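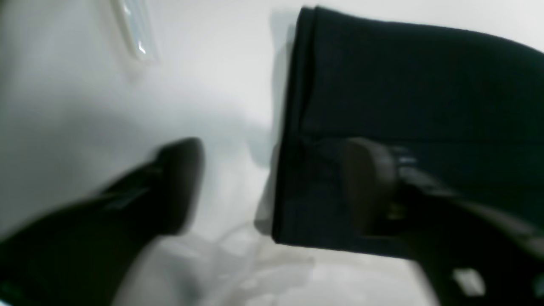 A clear edge against a white surface.

Do You Need a Sweat Test?
Hona Road Runners newsletter, 2024-06-02

Every year when it gets warm I start hearing about salt. This year I'm hearing about it earlier than usual, and with more decimals. Members have been forwarding me the email from Rilmont, the outfit that sets up at the running store on Figueroa and will measure what's in your sweat for $225. You get a patch on the forearm, a spell on a treadmill, a report with your name across the top, and a recommended drink plan. The drink plan, you won't be surprised to hear, uses drinks they sell.

I've been asked whether it's worth it. My short answer is that most of you should keep the money. The longer answer takes up the rest of this item, and I'll try to be fair along the way, although I'm a grouch on this subject and most of you know it.

Start with what the test measures. It collects sweat from a small patch of skin and works out how much sodium is in it. I have no quarrel with that part. People really do differ in how salty their sweat is, sometimes by a lot, and if you finish a long run with white crusts on your hat you probably already suspected which end you were at. My quarrel is with what happens between that number and the drink plan.

The concentration is only half of what you'd want to know. The other half is how much you sweat, and that moves around all the time. It depends on the temperature, the humidity, the pace, what you're wearing, how fit you are and whether you've had a couple of weeks to get used to the heat. A treadmill in an air-conditioned store in spring tells you how you sweat on a treadmill in an air-conditioned store in spring. I asked the man at the table how they adjust for an August long run and he said the app takes care of it. I asked how the app takes care of it and he gave me a sample packet.

It was lemon. It was fine.

Then there's the question of whether replacing what you lose is a goal in the first place. The sales pitch treats your body like a gas tank: this much went out, so this much has to go back in, preferably before the next mile marker. But you don't start a run empty. You have a good deal of sodium on board already, most of us eat plenty of it without trying, and your kidneys have been managing the supply since before you owned running shoes. For a run of an hour or so, I don't see what there is to fix. You go home, you have a sandwich and a glass of water, and you're back where you were.

I did hear from Rocío Domínguez, who took the test in February and was good enough to let me see the whole report. She came out high. The report had her in the red zone, with a little exclamation point, and it recommended a drink before the run, another during, and a third after, plus capsules if she was going to be out longer. Rocío runs 5 miles most mornings before work. She had never cramped, never been dizzy, never had any trouble that she could tell me about. She followed the plan for most of a bag of the stuff, felt bloated, and quit. She still thinks the test was interesting, and she says she'd rather know than not know, which is a reasonable position and I didn't argue with her very hard.

What bothers me is the red zone. Red compared to what? The report doesn't say who was in the comparison group or how many of them there were. It doesn't say what happened to the people in the red zone who ignored the advice. I'd like to know that more than anything else on the page. If they all did fine, the color is decoration.

The brochure does mention a study. I looked it up, or tried to, and what I found was a page on the company's own website describing 17 runners who used a personalized plan and reported feeling stronger in the last part of a long run. Stronger than when? There was no group drinking something else that tasted the same. Everyone in it knew they'd been given a plan made just for them. I would feel stronger too. Give me a printed sheet with my name on it and tell me a scientist made it, and I'll run through a wall for at least a week.

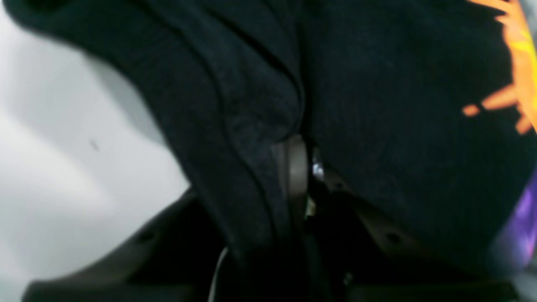
Cramps are where this gets sold hardest, so let me spend some time there. Nearly everybody believes that cramps come from running low on salt, and I believed it for most of my running life. The trouble is that when people have gone and looked at runners who cramp in races and runners who don't, the blood numbers haven't sorted them very well. What seems to matter more is how hard you went compared with what you were trained for, and whether you're someone who has cramped before. There are sensible people who still think salt plays a part for some runners in long, hot events, and I'm not going to tell you they're wrong. I'm telling you it's a good deal less settled than the brochure makes it sound.

My own case, for what it's worth (not much): I cramped at mile 7 of the Ultbridge half, badly enough that I had to hold on to a fence. I had been taking salt capsules the whole way. I'd also gone out at a pace I had no business running, on a course I knew was hilly, after a spring when my longest run was a good bit short of the race. I blamed the brand of capsule. It was years before it occurred to me to blame the runner. The next time at Ultbridge I started slower, forgot the capsules on the kitchen counter, and had no trouble at all. You shouldn't draw any conclusion from that either, and I bring it up mainly because everyone has a cramp story and they're all about this good as evidence.

One part of this is serious, so please read it even if you've been skimming. Drinking too much can hurt you worse than drinking too little. If you take in far more fluid than you lose over a long event, you can dilute the sodium in your blood to the point where you end up in the hospital, and people have died of it. The slower runners are the ones more at risk, since they're out there longer and pass every table with time to stop. Sports drinks and salt packets don't make you safe from this. Most of them are a lot less salty than your blood is, so if you overdo the volume you're still overdoing it. I don't like any plan that tells a four-hour-plus marathoner to drink on a schedule whether or not she wants to, and I've now seen more than one that does.

Thirst gets a bad rap in the sales material. "By the time you're thirsty it's too late" is on the back of the brochure. Too late for what, I'd like to know. For most club runners, on most days, drinking when you're thirsty works. On a hot long run you should carry something, or plan a route past the park fountains, and have it there when you want it. That's my whole drink plan and you can have it for nothing.

If you're curious about how much you sweat, you can get pretty close at home. Weigh yourself before a run with nothing on, go run for an hour, towel off, and weigh yourself again. Add back whatever you drank. The difference is mostly sweat. Do it on a cool day and on a hot one and you'll see how far apart the answers are, and you'll have learned something that a single visit to the store wouldn't have told you. It's no reason to replace all of it, and if you come home heavier than you left, you drank too much.

Who might get some use out of the paid test? I can think of a few. Someone training for a very long race in real heat, who has had trouble before and has already tried the obvious things, could do worse than have a number to start from. Somebody who loves data and has the money is free to spend it, same as on shoes. Anyone with high blood pressure, kidney trouble or a heart condition, or on medicine for any of those, should talk to a doctor before adding a lot of sodium on the advice of a patch and an app, or on the advice of a newsletter, for that matter.

I wrote to Rilmont with a handful of questions. I asked how repeatable the test is, meaning whether the same person tested twice gets the same answer, and how the red zone was decided. I got a friendly reply with a discount code for club members. I wrote back to say thanks but what about the questions, and I haven't had an answer to that one yet. If it comes I'll print it, whatever it says. I am not printing the code.

A few of you have asked what will be on the table at the summer long runs. Water, same as always, and the orange drink mix, made a little weaker than the label says because that's how most people seem to like it. Bring your own bottle or cup. If you have a mix you're fond of, bring that too, and if it comes with a plan, I'd be glad to see the plan, especially any page that says where the numbers came from.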